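An October visit to the Matheson furniture works, Flanden

Posted Dec 9, 2020

I have been meaning to write this up for weeks, and the notes have been sitting in my coat pocket the whole time, getting softer and harder to read. Anyone who follows this page knows I can't drive past an open house sign without slowing down, and when Matheson put one out at the end of their lane in October I had already signed up, so there was no slowing down needed — I turned straight in.

Matheson makes desks and worktables, mostly for schools and small offices, in a long brick building on the Bultier road, just outside Flanden. It started life as a dairy, and you can still see the tile halfway up the walls in the cutting room. They take visitors through in groups of 15, and this year you wore a mask and kept to the yellow line on the floor, which suited me fine because the yellow line goes past everything good.

We started with the wood store, and I could have stayed there all morning. It smells wonderful! The boards are stacked with thin strips between them so the air can get through, and each stack has a card stapled to the end saying when it came in. Our guide let us lift one of the offcuts from the bin by the door, and we all did the same thing, which was to smell it and pass it along.

From there you go through a plastic curtain into the cutting room, where it is too loud to talk. They had shut down all but one saw for us and it was still loud. I wrote "panel saw, very fast, man with pencil behind both ears" and then nothing else for that room, so I must have been enjoying myself.

The finishing side is quieter and a good deal warmer. Tops are sprayed in a booth you watch through a window, then wheeled out on tall racks to dry. A woman in our group asked why so many of them were white, and the guide said schools want white because it makes a room feel bigger, and offices want it because schools have it (I think he had made that joke before, but we laughed). A white top goes through five checks before it is wrapped. One of those is done with the lights off and a hand lamp held low across the surface, and they let us try it. I found a scratch and was very proud until I was told it was my own reflection.

They shipped 2,000 desks last year, the bulk of them in summer, when every school in the county seems to remember at once that it needs furniture. By October things have calmed down, and that is why they pick October for visitors.

What I liked best, though, was the trying-out room at the back. I had expected a showroom with everything polished and a rope around it. It is much more of a working room, where tables are put to use for a while to find out how they wear and what people want on them. Most of the talk in there was about power. It seems every order now comes with a question about where the plugs go — in the top, under the top, along the back, on a leg — and there are strong opinions about all of it. I've always just put a power strip up on the desk and let the cable go where it pleases, and I was glad to find I am in good company.

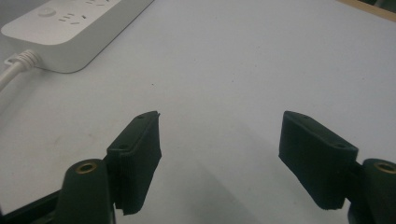
White tabletop in the trying-out room, with a power strip in the corner.

A matte white finish feels lovely under your hand, by the way, a bit like good paper, but it does show smudges. The guide said a damp cloth takes care of most of it, and that people who order the matte should know they will be wiping it. I asked about pencil, having grandchildren, and was told pencil is no trouble but to keep them away from ballpoint.

The last stop is the seconds shop, and please bring a tape measure, because I didn't and had to borrow one. Everything in there has something slightly wrong with it. I fell for a small table called the Claler, with a lower shelf and a nick on one back leg that I defy anyone to find, and the price on the tag was $279. I walked away from it, got as far as the car, and went back in. It is now under the window in my hall with the mail on it.

Coffee was served outside on account of the times, in paper cups, with a very decent oatmeal cookie. Parking is free and on gravel, so wear flat shoes. The tour has one short flight of stairs, between the finishing side and the trying-out room, and there is a ramp around the outside if you ask at the desk when you come in.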